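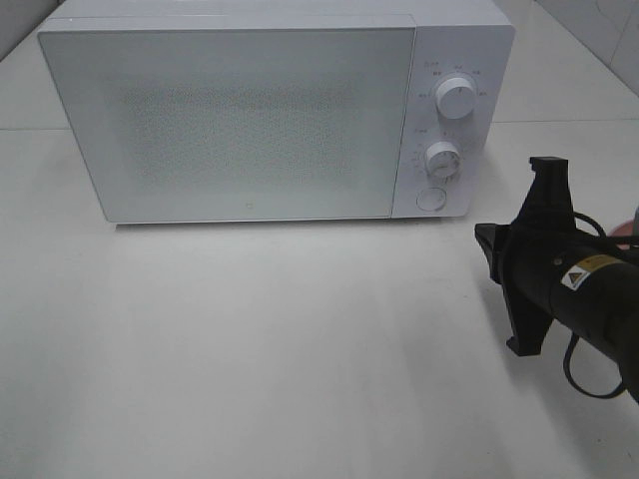
Hetament Kitchen Kit, second version, now shipping. Task kit for anyone running a single arm on household jobs – appliance, plate, soft food, task cards, done. Same bench layout you get on the setup card: microwave at the back, arm coming in from the right. Push button sits at the bottom of the control panel, under the two dials, so the jaw can come in low and level with it. We picked a dial model on purpose. Touch panels gave no force feedback worth logging and every lab that tried the first kit asked for knobs.

What you get
Countertop microwave, white, door opens by push button
Plate, pink
Sandwich set (bread, lettuce, filling)
28 task cards, from "press the button" up to full plate-in, door shut, timer set
Setup card with bench distances
Floso mounting plate, fits most small arms, bolts incuded

Arm and gripper NOT included. Drera and Hájek wrist adapters sold seperately, ask before ordering, stock is patchy until July.

Bench space: 100 cm of clear depth if you want the plate cards. Less is fine for button and dial only.

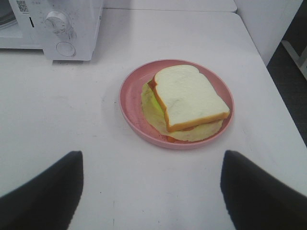

Plate card start position, from the wrist camera. Fingers open, sandwich on the plate.

Notes from testing
Pin-yu Shek ran the full card set on our bench, 40 tries per card. Button cards are easy. Dials take patience – the grip ridge is what you want to pinch, go in square or the fingers ride off it. Plate cards are the hard ones. Raised rim helps, wide finger opening helps more. Lettuce sticks out past the bread, so if you grasp the sandwich direct, expect to catch leaf first. Start with plate and sandwich together, then split them.

White on white is a pain for depth cameras. Matte table is better than gloss. Even light, no spots.

Spares
Sandwich sets come in packs of 2. Plates single. Knobs on request, email with your kit number.

Orders and quotes: Valentin Besson, sales desk. Orders in by Wednesday noon go out same week. Schools and university labs, ask for the teaching price before you pay, we can't refund the diference after.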